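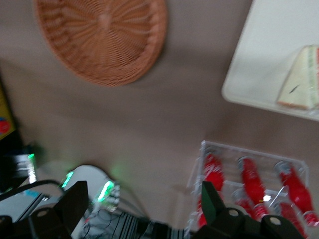

Hanna Antoniuk wrote in last week to say that I was wrong about newsletters, that small shops shouldn't bother with email at all, and that any spare hour should go into social posts because that's where the customers are. She runs her own accounts and says she hasn't opened a store newsletter in years. Fair enough! I read her note twice, and I've been arguing with it in my head ever since, usually while doing the dishes.

So let me argue with it properly, because I think the email list is the best marketing tool a small local business can own, and I'd like to talk a few more people into it.

Start with the word own. When you have 1000 followers on somebody else's platform, you have permission to maybe reach a few of them, on a day the platform chooses, in between a recipe and somebody's vacation. When you have 300 people on an email list, you have 300 addresses. You can put them in a spreadsheet. You can change the service you use to send mail and take every one of them with you. I find that thrilling, and I know how that sounds.

I've been writing copy for small businesses long enough to have watched a few of them lose an account overnight. Redel, a frame shop I worked with for a while, got locked out of its main page in January. No warning, a form to fill in, then another form. The owner had put years of photos and comments into that page and had hardly any other way to tell people she was still open. She did have a shoebox of paper cards that customers had filled in at the counter, with their email addresses and a line for "what are you framing?" We typed those cards up over a couple of evenings and sent one plain message. It said the page was down, the shop wasn't, and the spring mats were in. People wrote back! Real replies, with whole sentences, some of them asking after her dog.

I'll admit I can't prove what that one message did for her sales, and I'm suspicious of anyone who would claim they could. But I saw the replies come in, and I'd never seen anything like that under a post.

Hanna's second point was that everyone's inbox is full and one more email is just noise. This is where I agree with her more than she might expect. Most store newsletters are awful. They come from a no-reply address, they shout about a percentage off, and they'd read the same if you swapped the logo. I unsubscribe from them too, with pleasure. What I can't accept is that bad newsletters are a reason to skip the whole thing. There's plenty of bad bread around and I still eat toast.

The ones I love are so plain they barely look like marketing. There's a hardware and garden place near me called Pickering, and their email goes out on Saturday at 7 in the morning. It has no banner. It has what came in on the truck, what they've run out of, one thing somebody asked at the counter that week and the answer they gave. Last month's best one was about why screen doors stick, and I fixed mine before lunch with a bar of soap. I spent money there that afternoon on things I didn't need. Did the email "convert" me? I suppose so. Mostly I just like hearing from them, and they happened to be on my mind when I wanted a hose.

And look at what's in that email. It's stuff they already know! This is the part I get worked up about when I talk to owners. They sit down to write and freeze, thinking they need to produce something they call content. They've spent all day explaining things to people face to face, with jokes and opinions and little warnings about which brand leaks, and then at the keyboard it turns into "We are pleased to announce our seasonal selection." Write the thing you said at the counter. Write it in the words you used.

How often? I get asked this more than anything else. My answer is 2 a month to begin with, 4 if you find you enjoy it. Every day is too much for almost anybody, and once a quarter is so rare that people forget they signed up and mark you as spam, which hurts you with everyone else on the list. Choose a rhythm you could keep up during your worst month, when someone's out sick and the card reader has died.

Then there's the question of tools, where people lose whole weekends. I've used several of the sending services and I currently use one called Monon, which does the job and has an ugly editor. I have no wish to convert you to it. Any service that lets people unsubscribe with one click, lets you download your list, and doesn't charge you for features you'll never open will be fine. Please don't send to your customers from your ordinary mail account with everyone in the bcc line. I've seen that go wrong (the addresses went into the cc line, naturally) and the apology email was a lot longer than the newsletter.

Also, and I'll be firm here even though I'm in a good mood: only mail people who asked. Don't buy a list. Don't scrape one. Don't add everyone who ever handed you a business card at a trade breakfast. A bought list is full of strangers who will be annoyed at you, and they'll be right. The slow way works - a card at the register, a line on the receipt, a box on the website that says in normal words what they'll get and when. "Two emails a month about plants, mostly" is a better sign-up line than anything an agency would sell you.

A woman from Brellness, the skin care studio over on the east side, told me she'd had a sign-up box on her site for ages that said "Join our community." She changed it to "Get a note when I have a last-minute opening." Same box, same corner of the page. Now she uses that list when there's a cancellation, and she says the gaps in her day get filled by people who are happy to be asked. I think that's about as good as marketing gets. The customer wants the information and the business wants to give it.

Which brings me back to Hanna, who I think is partly reacting to a feeling and not a channel. She's tired of being sold to. So am I! But a social feed sells to you as well, constantly, and it does it with other people's ads wrapped around your friend's bakery. At least in my inbox the bakery is the only one talking.

I don't want anyone to quit social media over this. If you take nice photos and you like the back and forth, keep going, and use it to point people toward the list. A new person may well find you there first. I only get uneasy when it's the single thread holding a business to its customers, and for a lot of the owners I meet, it is. They've been told for years that email is old, and it is old. So is the sign over the door.

If you've been meaning to start, don't plan it. Write down the last question a customer asked you and what you said back. Add your hours at the bottom. Send it to whoever has agreed to get it, even if that's your sister and a few regulars. Put your real address in the "from" line so they can answer, and then answer them when they do. The second one will be easier, and by the fifth you'll have somebody walk in and mention it, and you'll be hopeless from then on, like me.

Hanna, I've saved you a spot on the Pickering list. Well, I've sent you the link. You have to sign yourself up, those are the rules.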